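Peko's planning team moves the hard part out of the learned model

For most of this year, the software group at Peko has been working on one question: how a two-armed mobile robot should decide which arm to use, and when to stop and think again. The group's lead planning engineer talked to us about it by video call. At the company's request we are leaving out individual names.

The product is called Bovanent. It sits between the perception system and the motor controllers, and it takes a goal such as "move the bottle to the side table" and turns it into motions for the base and both arms. The first version did all of that in one search. "It worked on an empty counter," the engineer said. "Put a normal kitchen on that counter and it would sit there until it hit the time limit."

The limit was 9 seconds. The team now splits the job in two. A coarse planner picks the arm and a place for the base, and a second planner works out the path of the arm. If the second one fails, it sends back the name of the object that was in the way. The coarse planner then tries another choice.

"Before, a failure was just a failure," the engineer said. "You got a log with 600 lines and no idea which of them mattered. Now it says the right arm can't get there because of the knife. That is something you can work with."

Most testing happens in simulation. The team keeps a set of 27 rooms, all built in-house, and every change to the code is run 100 times in each one before it can be merged. Object positions are shuffled between runs. The engineer said the rooms were kept cluttered on purpose, with things lying on their side or close to each other, after an earlier set of tidy rooms let several bad changes through.

Perception is handled by a separate package, Mughal, which the company licenses. It gives each object a shape and a confidence score. In August the team changed how Bovanent uses that score. Objects with low confidence used to be ignored, and the arm would sometimes pass straight through the spot where one was. They are now treated as solid, with extra space left around them.

"That made the robot slower, and we had complaints internally," the engineer said. "I'd still make the same change. You can tune slow."

The robot's own body has been another source of trouble. From the head camera, a raised arm can hide a good part of the counter, and the planner has to remember what was behind it. At the moment it keeps the last known position and lowers the confidence over time. The engineer called this a stopgap. "It doesn't know the difference between something it can't see and something that's gone. We have a branch that handles it better, but it isn't ready."

Asked whether a single learned policy would replace all of this, the engineer said parts of it already had. Grasp selection is learned. Arm choice was learned for a while and then went back to search, mainly because the team could not explain its mistakes to customers.

The next release adds support for handing an object from one gripper to the other. There is no date for it yet.
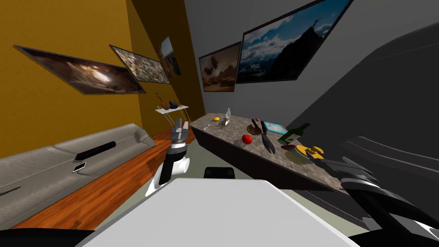 Simulated kitchen and living area, with both of the robot's arms in view.

Related
Adanness opens its motion logging tool to outside developers
How to read a planner failure report
Choosing time limits for arm motion planning
Simulation rooms: how much clutter is enough?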